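Is it worth paying for a storage unit between apartments?

My lease ends in March and the new place isn't ready for 11 days after that. I've got a couch, a bed, a desk and way too many kitchen boxes. My sister says rent a unit, my roommate says beg friends for garage space. The cheapest unit I found in Ustthorpe is 47 dollars a month plus a lock. Anybody done this? What did you wish you'd asked first?

Posted by lungu_left_sock

Bastien Pichon
I did exactly this two summers ago and I'd pay for the unit again. Garages are free until your friend needs to park, and then you're moving a couch on a Wednesday night in the rain (ask me how I know). Call the office before you sign and ask if there's an admin fee, if insurance is required, and if they prorate the last month. Mine didn't prorate, so I paid for a full month and used less than half of it. Still fine with it!

Pack the stuff you need first so it ends up by the door. For me that was sheets, the coffee maker and one box of work clothes. Leave a little walkway down one side too, or you'll be climbing over your mattress to get to a phone charger. Oh, and take the legs off the couch — put the screws in a sandwich bag and tape it to the frame.

For kitchen things I gave up on cardboard and went with plastic bins. You can sort of see what's in them, and they don't go soft if the floor gets damp. I think I spent 50 dollars on bins and I still use every one.
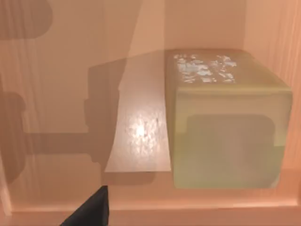
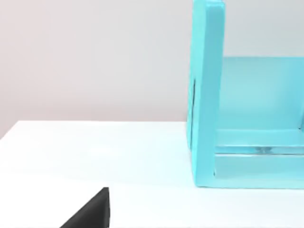 Anyway, the other thing is hours. Some places lock the gate at six, and if you work days like I do that only leaves you the weekend. Ask about that before you ask about the price.

uvau22
just sell the couch

Siredus
Check your renter's insurance before you buy theirs. My policy already covered things in storage, up to 1,000 dollars, and the guy at the desk never brought it up. Took me one phone call.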